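Angharad Kneath kommt zehn Minuten zu früh, bestellt einen Kakao und entschuldigt sich erst mal für ihre Schuhe. Lehm bis über die Schnürsenkel! Sie war vorher noch laufen, natürlich war sie das. Ich kenne ihre Ergebnisse seit Jahren auswendig (ja, ich bin so jemand), aber gesprochen hatten wir bis dahin nur einmal, kurz und windzerzaust hinter einem Zielbogen.

Eigentlich wollte ich gleich über die 5 Kilometer reden, ihre neue Strecke. Sie wollte lieber über die 1.000 Meter reden, ihre alte. „Die hat mir mein Trainer ausgetrieben“, sagt sie und lacht. „Ifor meinte, ich laufe den letzten Bogen wie jemand, der den Bus kriegen muss. Das war nett gemeint, glaube ich.“

Ifor Probert trainiert sie jetzt im dritten Jahr, und wer die beiden mal am Bahnrand erlebt hat, der weiß: Leise geht es da selten zu. Im Winter haben sie fast alles umgestellt. Weniger Tempo am Dienstag, dafür lange, zähe Läufe im Gelände, oft zusammen mit Myfanwy Skyrme, die im Verein ebenfalls von der Mittelstrecke kommt. „Myfanwy redet bergauf“, sagt Angharad. „Bergauf! Ich hab anfangs nur genickt, mehr Luft hatte ich nicht.“ 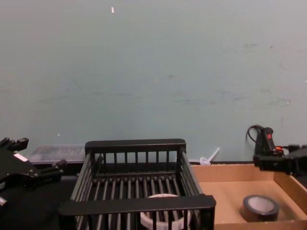

Dann sind wir doch beim Crosslauf in Uvurska, und da wird sie plötzlich ganz ernst. Sie war als Außenseiterin gestartet, hing nach dem ersten Anstieg irgendwo im Pulk und kam am Ende als Fünfte rein, mit 3 Sekunden Rückstand auf das Podest. Ich fand das sensationell, sie überhaupt nicht. „Ich hab am Graben gezögert. Da geht die Gruppe weg, und du siehst es, und deine Beine diskutieren noch. Das hat mich wochenlang geärgert.“

Und heute? „Ärgert es mich immer noch. Aber ich schlafe wieder.“

Mit 24 gehört sie nicht mehr zum Nachwuchs, auch wenn manche Veranstalter sie noch so ankündigen (das nervt sie ein bisschen, sie sagt es nur höflicher als ich). Halbtags arbeitet sie im Büro, den Rest des Tages bestimmt der Trainingsplan. Ob das auf Dauer geht, will ich wissen. Sie rührt lange im Kakao. „Frag mich im August nochmal. Dann hab ich die Bahnsaison in den Beinen und weiß, ob ich für die 5.000 tauge oder ob ich mir was vormache.“

Vor langen Rennen habe sie übrigens immer noch Bammel, vor allem vor den Runden in der Mitte, wenn vorne noch nichts passiert und hinten schon alles wehtut. Ihr Rezept: bis zur Glocke nur auf den Rücken vor ihr schauen und bloß nicht auf die Anzeigetafel. „Einmal hab ich hochgeguckt und mich verrechnet. Ich bin eine Runde zu früh losgespurtet. Ifor hat drei Tage nicht mit mir gesprochen, und das will bei ihm was heißen!“

Draußen regnet es inzwischen quer. Ich biete ihr an, sie zum Bahnhof zu fahren, aber sie hat die Jacke schon zu und will die paar Kilometer lieber traben.

Kontakt | Impressum | © 2019 Emrys Meredith | Nach oben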